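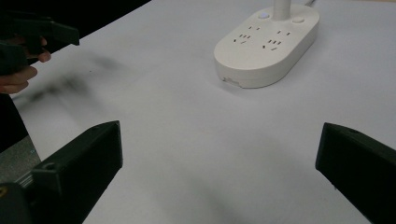 # Jerero Table Power Strip, White

A two-group power strip for desks, meeting tables and workbenches. The body is a long oval with rounded ends and sits directly on the tabletop. All sockets and both buttons are on the top face, and a white post rises from the rear.

**Sold by:** Norgate Office Supply
**Item group:** Table power
**Color:** White
**Availability:** 70 in stock at the Szekeres warehouse

## Sockets and buttons

There are two socket groups, side by side. Each has a pair of small slots for two-pin plugs, with angled three-pin slots beneath. Large adapters can cover part of the group they are plugged into, so check the size of yours before ordering if you plan to use every socket.

The two round buttons are set on either side of the post. A button that is switched on glows pale blue, and one that is off is the same off-white as the housing. The light is soft and shouldn't bother anyone working next to it.

## Cable

The cable is thin and white and comes out at the back end of the strip. It measures 200 cm from the housing to the plug. On a table with a cable slot, place the strip with the back end toward the slot. For tables in the middle of a room, order the Zurkus floor cover separately.

## Details

| | |
|---|---|
| Rated voltage | 220 V |
| Cable length | 200 cm |
| Socket groups | 2 |
| Buttons | 2, round, lighted |
| Use | Indoors, dry rooms only |
| Mounting | None, free-standing |

Check that the voltage and plug type match your building before you order. We do not change plugs.

## Placing it on the table

Set the strip on a flat surface with the buttons facing up. Hold it by the body when you move it, and unplug it at the wall first. Do not hang anything on the post.

Do not plug one strip into another. Heaters, kettles and coffee makers should go straight into a wall socket.

## Cleaning

Unplug the strip and wipe it with a soft cloth, slightly damp if needed. Keep water away from the slots. Dust in the slots can be removed with a dry brush. White plastic shows pen marks, and most come off with a little dish soap on the cloth. Do not use solvent or scouring powder.

## Ordering

Sold singly or in cartons of 5. Single strips ship in a plain box with the instruction sheet. Carton orders placed before noon leave the warehouse the same working day.

Returns are accepted if the strip is unused and the cable tie is still on. For larger orders or questions about plug types, write to Margit Hajdu at the Norgate sales desk and include the number of tables and the delivery address.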